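Search products, parts, guides Go

Jorance Home Chore Deck
Part no. 423
Made by Susteck

Can a machine put away the groceries yet? Can it clear a bed, fold a towel, load a dishwasher with bowls that don't match? We get asked this all the time, and we love the question, and the best answer we have is "which groceries, and which bed?" The Jorance deck is our way of getting to the details. It's a boxed set of 60 chore cards, a pad of score sheets and a fabric tape measure, and it turns "my robot can tidy up" into something you can try on a rainy afternoon and write down.

You bring the gripper. You bring the stuff, too, out of your own cupboards and drawers, and that's the part people end up enjoying the most!

What a card looks like

Each card has one chore on it, written the way you'd ask a kid to do it. "Put the snacks in the tray." "Move the mugs to the other end of the counter." "Hang the dish towel on the oven door." On the back are the start conditions (how far apart things are, what's allowed to overlap, what surface they sit on), what counts as done, and two harder versions. There's a blank line at the bottom for whatever you changed, and please use it. Half the arguments we've had in our own shop were over a chore that two people had set up differently.

Every chore is meant to be done three times over:

1. By bare hand, so you know what normal looks like.
2. By a person holding a gripper, with two fingers and nothing else.
3. By the machine on its own.

Step 2 is the one folks skip, and it's my favorite. When you work a pair of jaws yourself you find out in a minute what the hardware can and can't do, before any software gets the blame. If you can't pick up a flat candy with those pads, your robot has a tough day ahead of it.

The snack cards

The set of cards we're proudest of is the snack run. Zubaida Malik wrote the first draft after watching an arm do beautifully with wooden blocks and then lose a fight with a bag of chips. Packets are wonderful test objects. They crinkle, they're shiny, they slide, and a bag full of air has a different shape every time you let go of it. A tiny wrapped candy and a long floppy pouch can sit side by side and need completely different grips. Put them on something soft and the surface moves too.

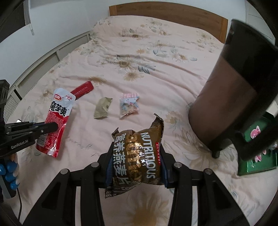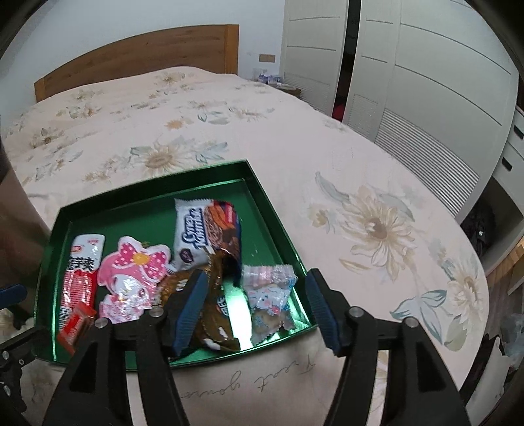
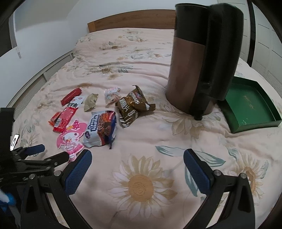

Wrapped snacks, a soft bed and two-jaw grippers.

The bed versions are rated hard, and they've earned it. On a tabletop, a gripper can come straight down, touch the surface and close. On a mattress there's give. Press too lightly and the jaws close over the top of a thin packet; press too much and you scoop up a fold of bedspread along with it. We count a pinched sheet as a miss on the score sheet, even if the snack makes it to the tray. Jawad Janjua thinks that's too strict. He's welcome to cross it out on his own copy.

Patterned fabric makes life interesting for the camera side of things as well. A plain gray mat is a kindness. Big printed flowers are not, and neither is foil under a ceiling light. If your system only knows snacks on a plain table, try the easy card on a busy bedspread and see how much of the score you keep.

So, can they do it yet?

Our view from the shop, and it's just our view: picking up one ordinary thing from a clear space is in good shape, and watching it happen is still a thrill. Sorting a mixed pile is coming along. Anything where the object bends and the surface bends too is still hard, and putting things down nicely is harder than people expect. Dropping a packet into a tray is easy. Setting it upright next to another one without knocking the first one over will make a grown engineer talk to the ceiling.

Speed is the other thing. There's a card that asks you to clear a bedful of small items in 15 minutes. A person with bare hands will laugh at that. A person with a hand-held gripper gets it done with time left over. For a machine working alone, that clock is a real challenge, and the card doesn't stop it when someone has to reach in and help.

None of this gets us down. These are chores people really want done, and every one of them can be practiced at home with things you already own. I can't think of a nicer kind of hard problem.

In the box

60 chore cards, coated, wipe clean
Score sheet pad
Fabric tape measure, inches and centimeters
Setup booklet
Storage box with a snap lid

Chores are grouped by room: kitchen, bedroom, laundry, entryway, and a short workbench group for shop people (sorting fasteners, coiling a cord, returning hand tools to a rack). The workbench group was Shamim Talpur's idea, and I hope it grows.

What you'll need

A two-finger gripper of any make, hand-held or mounted. The cards never mention a brand, and nothing in the deck plugs into anything. Suction cups will work for a good part of the kitchen group, but the towel cards will be a struggle.

Soft or ridged pads help a lot with film and foil. Bare metal fingers tend to skate.

Use packets that are still sealed. An open one behaves differently and you'll be finding crumbs until spring.

Keep hot things, glass and sharp things out of it. The cards that call for a kettle or a pan mean an empty, cold one, unplugged.

Filling in the sheets

One row per try. Write down the misses, including the dumb ones. There's a column for "helped," one for "dropped," and one for "moved something else," which fills up faster than you'd think. Don't average across cards. A great score on mugs tells you very little about towels, and the sheet is laid out to keep them apart.

If a try gets interrupted, leave the row and start a new one. Please don't erase. The rows where things went sideways are the ones you'll want to read again later.

Known corrections

In the first printing, the back of the sock card says "left bin" where it should say "nearest bin." Fix it with a pen. The Zunach edition, with larger type, already has the right wording. We expect to have a revised setup booklet in March and will post the pages so you can print them yourself.

Comments

Junaid Abbasi
Ran the snack cards with my students, first by hand and then with the grippers. Their favorite by far was the long pouch. Everybody wanted to grab it in the middle and everybody watched it fold and slip out. Grab near the stiff seal at the end, people!

Vangelis Chatzigeorgiou
Is there any plan for a bathroom group? I'd buy it tomorrow. Also I side with Jawad on the pinched sheet. If the snack is in the tray, the snack is in the tray.

Susteck shop
Bathroom is on the list, Vangelis. Wet surfaces need some thought. The sheet rule stays for now!

K. Khattak
Do the score sheets come separately? We went through the pad quickly and I've been photocopying the last page.

Susteck shop
Photocopy away, that's fine with us. Refill pads are sold under the same part number with an R on the end.

Contact Susteck | Shipping and returns | Copyright Susteck, all rights reserved | Back to top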